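Birnel Condolence Messages - README

Contents

This release holds 600 guestbook messages left on online memorial pages, in English, with one record per message. The messages were collected from pages hosted by Skomwood and passed on with the written agreement of each family. The release date is April 12, 2022.

Files

messages.tsv - one message per line, UTF-8, tab separated
pages.tsv - one memorial page per line, with the page key and the year of death
labels.txt - the label list, with short definitions

Fields in messages.tsv

id - running number, never reused
page - key into pages.tsv
text - the message after name replacement
relation - one of 6 values: family, friend, neighbour, colleague, carer, unknown
label - main purpose of the message, as set out in labels.txt

Name replacement

All personal names were replaced by hand with a tag and a number, for example NAME_2. Numbers are kept the same within a page, so a widow mentioned in several messages has the same tag in each. Pet names and nicknames were treated in the same way. Place names smaller than a county were replaced with PLACE. Spelling mistakes, missing commas and capitals have been left as the writers typed them.

Labelling

Raimonds Rozīte and Rostyslav Tymoshchuk each labelled the full set. Where they differed, the record was discussed and a single label kept. The earlier labels are not included. Messages that mix a memory of the dead person with sympathy for the family were given the label "memory" if the memory takes up more than one sentence.

Known problems

Messages signed by a couple have only one relation value. Some lines of verse are quoted from hymns or cards and are not marked as quotations. 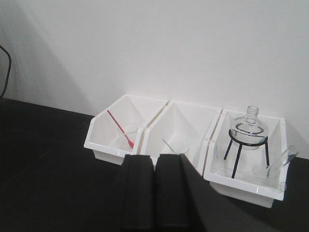
Can a family have a message taken out after release?

Write to the Pilar help desk with the page key and the message id. The record is dropped from the next version and its id stays empty.

Versions

1.1 - relation value "carer" added, two broken tabs fixed
1.0 - first release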